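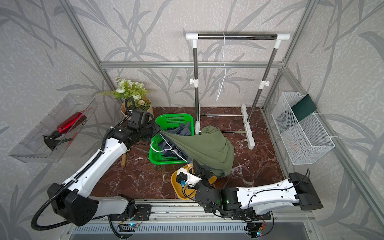 Why we hang on to clothes we never wear

Covadonga Paredes opened her repair shop, Anero, in June with 38 coats on the rail and no sign over the door. Most of the coats had been waiting years for a lining or a zip.

Her customers tend to start with an apology. They have lost weight, or gained it, or the thing belonged to a brother. Paredes asks when it was last worn and writes the answer on the ticket. The longest gap so far is 21 years, for a green wool jacket with a torn pocket.

She charges by the job and turns away anything that would cost more to mend than it did to buy, unless the owner insists. Many do.

"People will pay for a sleeve," she says. "They won't pay for a hem, they think they'll do it themselves."

The shop closes for two weeks in August, when hardly anyone brings in a coat.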